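January 24, 2026 – kitchen chores, apples

Picking up from the last entry. Tray task is the one everybody wants to see and it's the one we are furthest from. Putting down what I remember while I still remember it, tidy up later (or not).

Question for this block is the same as it's been since April: can a machine do the dull bits of a kitchen yet, start to finish, no person standing by with a towel. My answer going in was "the easy half". Still is, but I've moved what I count as easy.

Setup. Hand-held gripper for the demos, then the arm tries the same thing from what it learned. Zerska policy, the older weights, as the new ones didn't finish copying over. Caoimhe doing most of the demos, me doing resets and complaining. Total demos in the Gristach folder is now 3,039 but that's everything, including the folding stuff and the cups, so don't quote that number at anyone as if it's apples.

Split into chores:

- pick up an apple from a tray, put it on the table
- put it back, upright
- clear the stick out of the way
- wipe crumbs

Apples first. Whole apples we had working before the break, good enough to show. Topped ones are different. Cut the top off and scoop the middle and the thing has a rim, and the rim is soft, and the policy loves a rim. Goes for it every time like it's a mug. I think that's the cups data leaking in. Pinches the flesh, tears it, apple drops back on its side. Ran 23 attempts on the arm. Counted as good only if it ended upright with the rim intact. Was not many. Will put the real tally in the sheet and not here, last time I wrote it in both places and they disagreed and Caoimhe never let me hear the end of it.

What helped: coming in lower and wider, jaws either side of the body at the fattest part. Obvious to a person. We had hardly any demos like that because our own hands do the lazy thing, top down, squeeze. So some of this is our fault and not the machines. Did a fresh batch low-and-wide.

What didnt help: more grip force. Skin is slick, flesh bruises, you can see where you've been.

Closing speed matters more than I thought. Slow close and the apple has time to shift and settle between the jaws. Fast close and it pops out forward like a bar of soap. Wrote the slow setting on tape on the handle so whoever's next uses it.

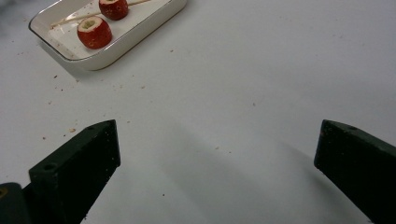
Two fruit close together is its own problem. Fine grabbing one on its own with space all round. Put a second one right next to it and there's no room for the far jaw, so a person nudges them apart without thinking. Policy has no nudge. It has "go" and "go again". Need demos that start with the nudge, and need to label them as one task and not two, otherwise we get a robot that nudges forever. (Seen it. Funny for the first minute.)

Sticks. Thin, round, lies flat, about the worst thing you could ask for. Depth is useless on them, they more or less vanish into the background. Only reliable pick was when one end was propped on something so there was air under it. Tried sliding the stick to the wall of a tray and riding it up – worked by hand after a bit of practice, arm hasn't got the feel for it. Grakdale people claim they do skewers but their clip is sped up and starts with the skewer standing in a rack, so, no.

Crumbs. Ha. Leaving crumbs on purpose now, on the tray and on the table, because a kitchen has crumbs. Argued about it. Caoimhe says clean first, add mess once the clean version works. I say if we only train on clean it'll panic at the first toast. We agreed to do a clean set and a messy set and tag them, and then I forgot to tag the first lot. Sorting that out by eye tomorrow, my penance.

Wiping not even attempted with the arm. By hand with the gripper holding a folded cloth, it's ok. It pushes the crumbs around more than it collects them. A person does that last bit where you cup your other hand at the table edge, and we have one hand. Two arms would fix it, and double everything else including the swearing.

Glare: white glossy tray under the overhead light gives a hot spot that moves when you move. Depth goes to mush there. Turned off one bank of lights, better. Better again with a matte tray but then you're back to a lab and not a kitchen, so keep the glossy one and live with it.

Where I think chores stand, for whoever asks me at the next Stergiou call so I don't waffle:

- moving sturdy whole things from A to B: yes, slow, mostly unattended
- moving things that are soft or have been cut: sometimes, with someone there
- thin flat things: no
- wiping: no, unless you accept a bad wipe
- noticing that it's finished: no. This is the one people skip. It will set an apple down and then go look for another one on a bare counter, and keep looking. Somebody has to press stop. A helper you have to stop isn't saving me much.

Timing. Person does the whole tray in less time than it takes me to find the reset button. Arm takes 3 tries for each one it gets right, on a decent run, and that's whole apples. Not worth a chart yet.

Odds and ends

- Left jaw tip needs wiping between runs, juice dries sticky and then everything it touches comes with it. Same for right.
- Cut apples go brown fast, so early and late demos don't look alike. Might be good for us, might be noise. Don't know. Keep the times in the log.
- Core bits go in the bin and NOT in the sink. You know who you are.
- Zerska weights: check copy finished, rerun the same 23 starts with the new ones before changing anything else. Please nobody move the tape marks.
- 2 batteries dead on the charger shelf, labeled.
- Ask Caoimhe for her low-and-wide batch, it's still on her laptop I think.

Next: nudge demos, then topped apples again with the slow close. Sticks can wait.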